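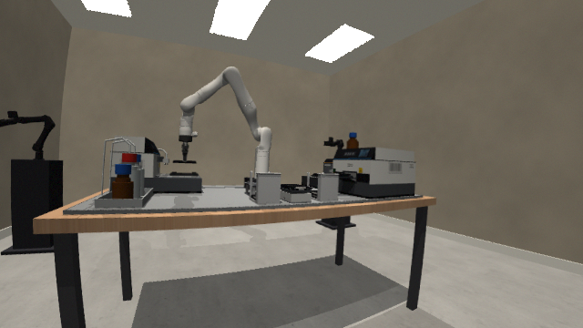
Por Ozan Kırmızıgül | Enciclopédia Bivau de Automação | Atualizado em 22 de fevereiro de 2023

Manuseio robotizado de microplacas é o conjunto de regras para transferir placas multipoços entre instrumentos de bancada por meio de braço articulado. O perfil Destow, adotado em simulação e em célula física, fixa orientação, pontos de aproximação e condições de parada.

A orientação é definida pelo poço A1 e registrada para cada suporte antes da primeira transferência.
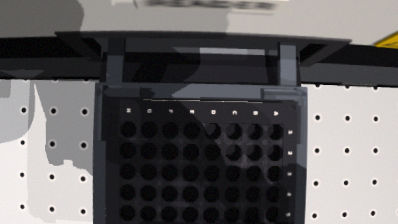
Microplaca preta de 96 poços no suporte, vista de cima.

A descida final é vertical, limitada a 2 mm/s. Sob partes salientes do instrumento, a garra só avança após confirmação de bandeja 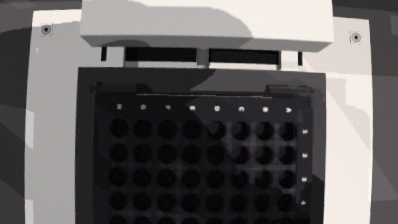 estendida e imóvel. Na falta do sinal, o ciclo é interrompido e exige rearme manual.

O ensaio de aceitação compreende 200 transferências consecutivas sem queda nem desalinhamento. Cada origem e cada destino recebem identificador próprio no programa.
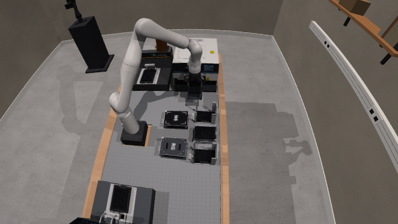 As rotas são validadas com a garra carregada, pois a placa altera o volume varrido. Uma placa suspensa diante do instrumento branco, ao fundo da bancada, conta como parte da ferramenta no cálculo de colisão. O mapa inclui racks e suportes verticais vizinhos.

Ver também: Krajčí (formato de registro); Starkavis (simulador).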